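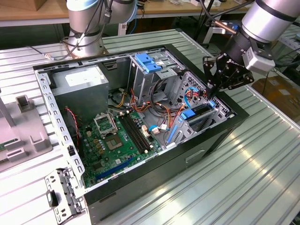

Fig. 1. Desktop tower with the side panel off. The grey power supply is at upper left, the motherboard below it.

Week 5: Repair, reuse and the cost of labour

Read Phelan, chapter 5, before the tutorial.

A household or firm repairs a good when the repair costs less than the value of the extra service it gives. Labour is usually the larger part of that cost, and wages have risen faster than the price of new goods.

Worked case: Keogh, an office supplier, holds 70 used desktops. Replacement is $600 a unit. Repair is one hour of labour plus parts. Find the hourly wage at which Keogh is indifferent, first with parts at zero, then at $70. Ignore resale value.

Terms to know: depreciation, salvage value, opportunity cost, right to repair.

Hand in one page, with your working, to Colm Phelan's box by 5 pm.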